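Orkbridge Robotics Lab
Thread: Comparing two grippers in simulation before hardware trials

1/ Over the past month our manipulation group has compared two end effectors, the Holura three-finger hand and the Stutex parallel gripper, on a simulated tabletop. The main results follow.

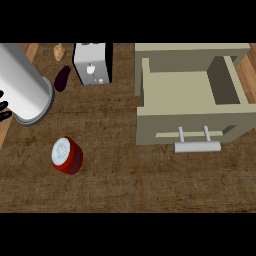

2/ Test setup
Each gripper was run for 600 trials on the same arm model with the same controller. The tabletop holds a drawer cabinet, an eggplant, a red can lying on its side and a small white appliance. Object positions were changed between trials. Lighting and camera placement were not.

3/ Drawer tasks
The two grippers were close. Both could close an open drawer by pushing on the front panel. Opening by the bar handle favored the Stutex, whose flat pads needed less correction on approach. The Holura sometimes hooked the bar with one finger and pulled at an angle.

4/ Object pickup
The Holura completed 73 percent of eggplant pickups, 18 points ahead of the Stutex. Most Stutex failures came from closing across the long axis. The can on its side gave both grippers trouble, as small contact errors set it rolling.

5/ Controller
All results above use the Romaniuk impedance controller at default gains. Didier Baudry repeated the can trials with lower stiffness and saw fewer rolls, at the cost of slower approaches. We have not yet tuned gains for each gripper separately, and readers should keep this in mind when comparing the figures.

6/ Limits
Contact friction in simulation is an estimate. Soft produce is modeled as rigid. We do not recommend a purchase decision based on these numbers alone.

7/ Next steps
Hardware trials are scheduled for May under the direction of Ingrid Mercado. The plan calls for 2,000 grasps per gripper, with a wrist camera added to the second half of the runs. Trial logs and configuration files are available to partner labs on written request.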